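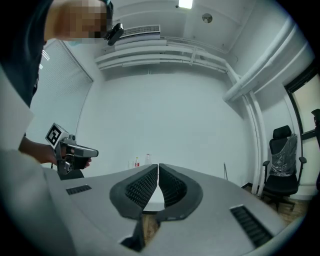 Hand-held grippers in use during a recording session.

Call for Participants: Manipulation Demonstrations

Murnau is seeking 50 adults to record everyday table-top tasks with a pair of hand-held grippers. The recordings will be used to train a learning system for robot arms. No technical background is required.

Participants attend 3 sessions in December and must be able to stand for most of each session. Training is provided at the first visit. Sunday sessions are available on request. Faces are obscured in all published material.

Applications should be addressed to Dean Tunstall, Participant Coordination, Room 261, Murnau.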